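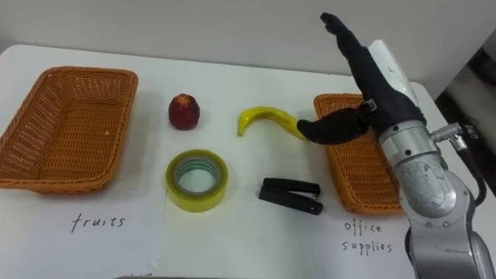
Wicker baskets on a white table, the left one with "fruits" written under it

Wodville Home & Kitchen Board > Storage > Fruit and veg in the same bowl?

plumtree_79
We moved to a place with a much smaller kitchen and everything now goes in one big bowl on the counter. Bananas, apples, onions, potatoes. The potatoes sprout within two weeks and the bananas go brown fast. Should I split it up, or is that an old wives' tale?

cellardoor
Split it. Apples and ripe bananas give off ethylene, and that speeds up ripening in whatever is next to them. I keep fruit on the counter and onions in a basket by the back door. Potatoes go in a paper sack in the closet, away from the onions.

gruffmiller
I've kept apples in with my potatoes for years and they sprout less. My grandmother did it too. I wouldn't buy extra baskets over this.

cellardoor
I've read that about apples and potatoes, and I've also read the reverse. What temperature is your storage?

gruffmiller
Unheated basement. Cold most of the year.

cellardoor
Then I'd credit the basement. Hers are in a kitchen.

nettie_k
Light matters more than the apples do. Potatoes turn green on a counter no matter what they sit next to. Get them in the dark first and then worry about the bananas.

plumtree_79
The only dark spot is the cabinet under the sink. Would that work?

nettie_k
Not great, it gets damp under there. Do you have a hall closet?

plumtree_79
There is one, full of coats. I could clear the floor of it.

oldspoon
Two baskets from Trukico cost me 17 dollars and they've held up for 4 years. Line them with a paper towel and change it when you shop. Don't wash wicker in the sink, it takes forever to dry.

gruffmiller
A cardboard box is free.

oldspoon
Sure, for the closet. I don't want one on my counter.

plumtree_79
OK, potatoes are in a box in the closet and onions are hanging in a mesh bag. Fruit keeps the bowl. I'll post again in December if anything sprouts.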